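4. Student Data Collection

4.1 Course setting

The recordings were made in a project course on household robots taught over one semester. Students worked in pairs. Each pair picked one household surface, planned a set of short pick-and-place tasks for it, and recorded the tasks with a hand-held gripper. No robot was needed for this part of the course. The recordings were later used to train a policy, which the pairs tested in the second half of the semester.

We had taught an earlier version of the course in which every pair recorded its tasks by steering a robot arm directly. That version had one arm for the whole class, and most of the lab time went to waiting for it. Moving to hand-held grippers meant that several pairs could record in the same room while others trained or tested their models.

The class had 30 students. Three surfaces were offered: a kitchen counter, a desk and a bed. The kitchen counter was the most popular choice and the bed the least. The pair whose work we follow in this section, Yakubu Ezeani and Shahzad Talpur, chose the bed. They named their project Keleo, and we use that name for their data set as well.

4.2 Task design

The assignment asked for tasks that a person would recognize as tidying up. Each task had to start from a cluttered surface and end with one object in a stated place. Pairs wrote their tasks down before recording and were allowed to change the list once, after a trial session.

The first Keleo list had 25 tasks. After the trial session the pair dropped the ones that called for folding cloth and replaced them with tasks using small rigid objects. Their lab notes give the reason in one line: "Sheet moves with the object, can't tell which one we are grasping." They kept the sheet unsmoothed between recordings so that the folds would differ from one attempt to the next.

Objects were chosen to vary in size, stiffness and surface. A bag of packaged snacks changes shape when it is pinched, while a remote control does not. Tweezers are thin and lie nearly flat against the cloth, and a bottle-shaped object on its side offers a rounded surface to the fingers. Figure 6 gives one view from the gripper with the bed in front of it. 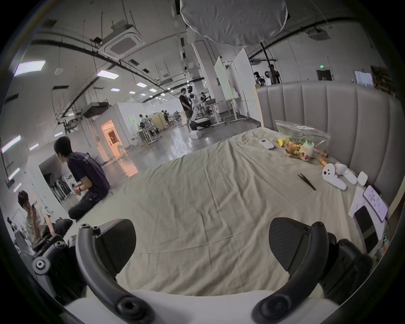 Figure 6. Gripper view of the bed surface in the Keleo project. The two black fingers are at the bottom, with the objects spread over the sheet beyond them.

The pair took turns. One student held the gripper and the other read out the task, started the recording and wrote down the result. They traded places after each block of tasks. An attempt was marked as failed if the object was dropped outside the target area or if the holder used the free hand. Failed attempts were kept in a separate folder and were not used for training.

4.3 Amount of data

The pair recorded 1850 attempts. Of these, 915 were kept for training after review. The share removed was larger than we had expected, and most of the removals were not failed grasps. The common problem was that the holder began moving before the recording had started, so the approach to the object was missing. A spoken countdown was added to the course instructions as a result.

Review was done by a different pair from the one that made the recordings. Reviewers watched each attempt at normal speed and marked it keep, drop or unsure. Attempts marked unsure went to a teaching assistant. This took more time than the recording itself, and several pairs asked for a simpler rule. We have not found one that we trust.

4.4 Observations

Two points came up in the students' reports and seem useful for others planning a similar course.

First, thin objects on soft surfaces were hard for the students too. Both members of the pair wrote that they pressed the fingers into the mattress to get under the tweezers, a motion that does not carry over well to an arm with a force limit. In the later sessions they approached at a lower angle and closed the fingers more slowly – this gave fewer clean grasps per session but more recordings that could be used.

Second, the lab was a shared space and other projects went on during recording. We did not ask students to clear the background. The desk pairs, who worked facing a wall, had much less variety behind their objects, and we return to this difference in Section 5.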